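Chapter 4
Grasp Monitoring and Tool Control

After a gripper closes, the control software must decide whether the object is held well enough to move. In Chapter 3 the grasp was treated as a single event with a start and an end. This chapter treats it as a state that is estimated again at every control cycle.

Long-handled tools make the problem harder. The mass lies far from the fingers, and a small rotation at the grip becomes a large motion at the far end. The Macapagal controller, used in the exercises, reads finger position at 500 Hz and updates its slip estimate every 10 milliseconds.

Perception adds a second source of evidence. A wrist camera observes the contact area directly, but surfaces that are scratched or marked can mislead a tracker trained on clean parts. Students should consider which features in a close view belong to the tool and which to the background.
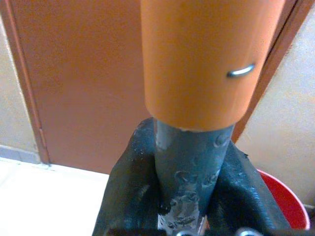 4.1 Learning Objectives

After completing this chapter, the student should be able to:

Define a grasp state and list the signals used to estimate it.
Separate tool pixels from gripper pixels in a wrist view.
Set a slip threshold and defend the choice.
Write a recovery plan that ends in a safe stop.

4.2 Before You Begin

Install the Cerneo planning library and load the Sekdale data set, which contains 30 recorded grasps. Allow 20 minutes for the first run. Section 4.3 begins with the finger position signal.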